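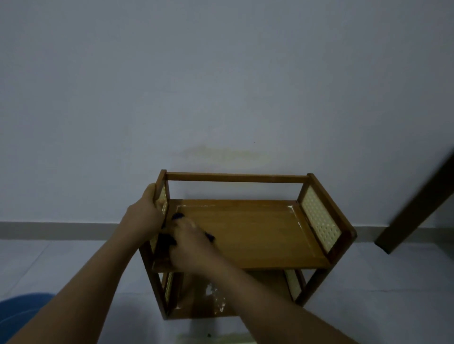 Can a machine do this chore yet? Small shelf, cloth, books

Skitine
Posts: 340
1/29/18

Okay, I get excited about this stuff, so bear with me! Everybody wants a robot that folds shirts. I want one that cleans a little two-tier shelf with cane panels in the sides. One hand on the post to keep it steady, the other pushing a cloth into the corner. My vacuum has been mapping my floors since August and it's great, I love it, but it has never once held a thing still while it worked on it. Are we close?

Clunel
Posts: 3677

Closer than you'd think! Wiping a flat board is a solved problem as far as I'm concerned. Arms have been sanding and polishing in factories for years. Give it a force sensor and a path and it will go all day. The corner next to the panel is harder, sure, but that's a smaller tool.

Zirkby
Posts: 19

Disagree, Clunel. Factory parts show up in the same place every time. A shelf on somebody's floor doesn't, and it's light enough to skid if you lean on it wrong. And then there's everything else that's on the floor with it.

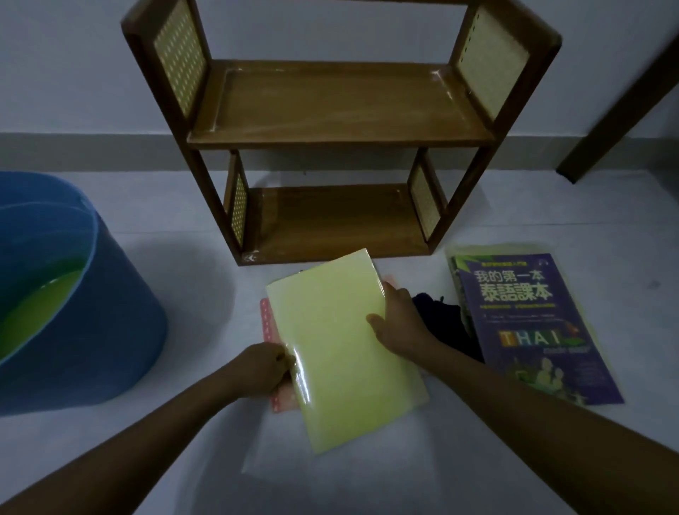
Kanaujia
Moderator, Home Robotics board

Zirkby has the part I'd worry about. Look at the book with the clear plastic cover, shiny and a bit wrinkled. Depth cameras hate that. You get holes in the data right where the fingers need to go. There's a polka dot notebook poking out from under it too, so the machine has to decide whether it is picking up one thing or two. And a Thai textbook next door on top of a plastic sleeve! I'd pay to watch a gripper sort that out.

I did try a hobby arm on my own bookshelf last year. It set me back 700 dollars and it could lift a paperback if I stood the paperback up for it. I still had a wonderful weekend.

Clunel
Posts: 3677

Suction cup. Glossy cover, flat surface, done.

Zirkby
Posts: 19

Suction on a loose plastic cover lifts the cover. Ask me how I know.

Skitine
Posts: 340

Ha, fair. What about wiping the books themselves, though? Flat on the floor, palm on one side, cloth in the other hand. Seems easier than the shelf to me.

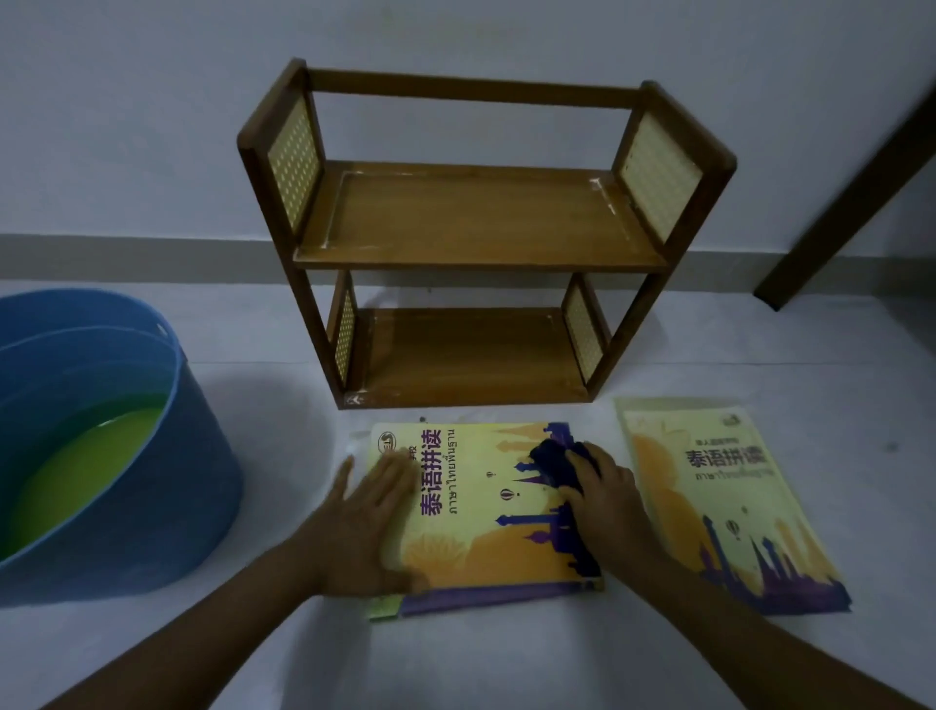
Cloth on the cover, tub of soapy water to the left.

Clunel
Posts: 3677

Way easier. I'd bet on that one first.

Kanaujia
Moderator, Home Robotics board

The rubbing, yes. Wringing out a rag is a different story, and so is knowing how damp is too damp for a paper book. I can feel that in my fingers and I couldn't tell you the number. Touch sensing is where I'd put my money, and some of the new fingertip pads are really lovely work.

Zirkby
Posts: 19

I'd settle for one that fetches me a clean cloth.

Skitine
Posts: 340

Would you buy that on its own? I kind of would. Going to start a separate thread on fingertip pads tonight, so Kanaujia, please bring links!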